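La procession des lanternes de Skamen, vue d'en bas

Je repousse cet article depuis mars. Plusieurs lecteurs m'avaient demandé ce qu'était cette fête de Skamen dont je parle parfois, alors je mets par écrit ce que j'en sais. Je ne suis pas historien, j'ai seulement grandi à côté et j'y retourne presque tous les ans.

Skamen est un village de 870 habitants, au fond de la vallée, après Druditz. La fête a lieu à la fin de l'hiver et dure 2 nuits. Elle n'a pas de date fixe : on attend que la rivière soit dégelée au niveau du vieux pont, et c'est la paroisse qui annonce le jour, par une cloche sonnée à midi. Pour ceux qui viennent de loin, c'est assez pénible à organiser. J'ai raté la fête deux fois à cause de cela.

La légende raconte qu'une année de grande neige, les bergers restés en altitude n'ont pas pu redescendre. Les femmes du village auraient allumé des lanternes le long de l'eau, de Skamen jusqu'au gué de Kotden, pour leur indiquer le chemin. Les bergers sont arrivés au matin, tous vêtus de noir à cause de la suie de leur abri. Dans la version de Kotden, ce sont les gens de Kotden qui ont allumé les lanternes, et ceux de Skamen dormaient. La question n'est pas réglée et je ne vais pas m'en mêler.

De cette histoire viennent les deux règles de la procession. La première est qu'on marche avec une lanterne à flamme, jamais avec une lampe électrique. La seconde est qu'on s'habille en noir des épaules aux genoux. Un manteau ordinaire convient très bien. Les familles anciennes ont une cape de laine, mais on n'en fait presque plus et celles qui restent sont lourdes et sentent le mouton.
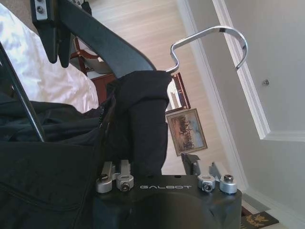
Tissu noir sur cintre.

La première nuit est celle de la montée. On se retrouve devant l'église vers 19 heures, on allume les lanternes au même cierge et on part en file vers la chapelle haute. Le chemin prend 40 minutes si le sol est sec. On ne parle pas pendant la montée, sauf les enfants, à qui personne ne dit rien. En haut, on chante trois couplets en patois, toujours les mêmes, puis on redescend par l'autre versant. Quand j'étais petit, je croyais qu'on changeait de chemin pour semer quelqu'un. Ma grand-mère m'a expliqué que l'autre côté était simplement moins raide pour les vieux.

Entre les deux nuits, il y a le repas. On mange une soupe d'orge et de chou, du lard, et un pain rond au cumin qui ne se fait qu'à cette période. Pendant longtemps, il venait du four communal. Depuis la fermeture du four, c'est la boulangerie Arancibia, à Druditz, qui le fournit. Le pain est bon, un peu plus salé qu'avant. Il faut le commander à l'avance. L'an dernier, à dix heures du matin, il n'en restait plus et j'ai mangé ma soupe avec des biscottes.

La seconde nuit est celle de l'eau. Chacun descend à la rivière avec sa lanterne et la pose sur la berge, face à l'amont. On les laisse brûler jusqu'au bout. Autrefois, on les mettait sur de petits radeaux de paille et on les lâchait dans le courant, mais la pratique a été abandonnée parce qu'il fallait ensuite ramasser la ferraille jusqu'à Kotden. Certains le regrettent. Pour ma part, je préfère les voir immobiles.

On quitte ses vêtements noirs en rentrant et on les laisse suspendus jusqu'au matin, sans les plier. Ma mère disait qu'un manteau plié cette nuit-là garde le froid pour l'année. Je le fais encore, même chez moi, en ville.
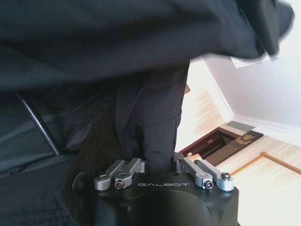 Détail du tissu noir.

Quelques indications pratiques pour ceux qui voudraient venir. Il n'y a pas d'hôtel à Skamen. On peut dormir à Druditz, où il y a deux auberges, mais le dernier car part avant la fin de la procession et il faut donc une voiture. On se gare dans le pré à l'entrée du village, côté scierie. Prenez de bonnes chaussures, car la descente de la chapelle est boueuse presque tous les ans. Des lanternes sont prêtées à l'église contre une petite caution. Les photos sont tolérées pendant le repas et mal vues pendant la montée.

Je n'ai pas retrouvé les paroles complètes du troisième couplet. Il me manque deux vers, et les enregistrements que j'ai sont couverts par le vent. Si quelqu'un de la vallée les a notés, les commentaires sont ouverts.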